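Home | Working groups | Perception & Planning | Minutes | Archive | Log in

Perception and Planning Working Group
Minutes, April meeting

Present: Silvana Godoy (chair), Ravindran Reddy, Guðlaug Mikkelsen, Prapai Siriwan (minutes). Sólveig Kirkegaard joined from Dovatby at item 2, on a line that dropped whenever she disagreed with someone.

1. Previous minutes

Accepted with one correction. Ravindran did not "promise" to retire the old grasp planner. He "expressed openness to its retirement." The planner remains in service.

2. Brilov release

Guðlaug reported that the new Brilov build is on both arms. The scheduler now plans the two arms together in one tree, where the old one planned the left, then planned the right, then let the collision checker sort out the marriage. Planning budget is 900 ms per segment. The checker used to eat most of that by itself, and Guðlaug has a chart showing that it no longer does. The chart had no axis labels. Silvana asked for axis labels. Guðlaug said the shape was the important part.

Sólveig asked whether the joint planner still gives up when both grippers want the same corner of the workspace. Guðlaug said it doesn't give up, it backs off and re-plans. Sólveig asked how many times. The line dropped.

Action: Guðlaug to log re-plan counts per segment and to label the chart.

3. Task board, perception

Longest item, as usual. The board has the sliders, the buttons, the plugs with their matching cables and the dial, and the detector treats these as one family of objects when they have very little to say to each other.

Ravindran went through the state estimator. Slider caps are now fitted along the slot axis only, so a cap can no longer be reported as hovering beside its own slot. This was agreed to be an improvement. The dial is read from the pointer angle relative to the tile and no longer by matching numerals, because the numerals are rotated and the pointer has a way of sitting on top of the one you need. Silvana asked what the estimator reports when the pointer lies between two numbers. Ravindran said it reports both, with weights. Silvana asked what the planner does with both. Guðlaug said it picks the first one. There was a pause, minuted here at Silvana's request.

Cables took up the rest. The wrist camera sees the cables before it sees the plugs, and they loop over the tile and over each other. The segmenter handles color well enough but loses track of which plug a cable ends at once something crosses it. Ravindran wants to trace each cable as a curve from both ends and meet in the middle. Prapai (writing this) suggested moving the arm for a second look. This was described as "the hardware answer" and then adopted for the time being. 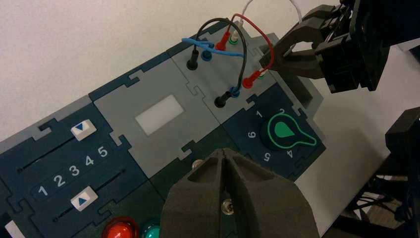

Sólveig, back on the line, wanted it written down that a second look only helps if the planner knows which view would be worth having. As it stands the arm shifts a fixed offset and hopes. She would sooner see the view chosen from the occlusion mask, with the other gripper's own model subtracted first, as half of what the segmenter calls clutter is us. Ravindran agreed with the second half of this. He considers the first half a project.

It was made a project. It goes to Sólveig.

Action: Sólveig to write one page on view selection. One page was repeated twice.
Action: Guðlaug to make the planner reject a two-valued dial reading and ask again.
Action: Ravindran to mask the other gripper before segmentation.

4. Sproģis, or the replay tool

Sproģis now opens a log without converting it first. It still cannot scrub backward. Prapai has 700 logs waiting for labels and would like to scrub backward. Silvana asked who maintains Sproģis, and there followed a general interest in the table. It was finally assigned to Guðlaug, who had left to get coffee.

The non-ASCII name breaks the installer on one machine at Brerncombe. Renaming was proposed. Renaming has been proposed before. Carried over.

5. Configuration files

There are 44 of them. Ravindran presented a scheme for merging them into 2, one for each arm. Silvana pointed out that the joint planner would then need a third. Ravindran said the third would be small. Deferred.

6. Any other business

Whoever set the default log level to "trace" on the shared workstation is asked to set it back. The disk has views on this too.

Next meeting in May, same room, 10:30. Sólveig to try a different line.

Comments (3)

Guðlaug Mikkelsen
I accept the Sproģis item under protest. The chart has labels now. One of them is "time."

Ravindran Reddy
Item 3: weights, plural, normalized. If the planner takes the first one that's a planner bug and I'd like it filed as one.

Sólveig Kirkegaard
My page is a page and a half. How many re-plans?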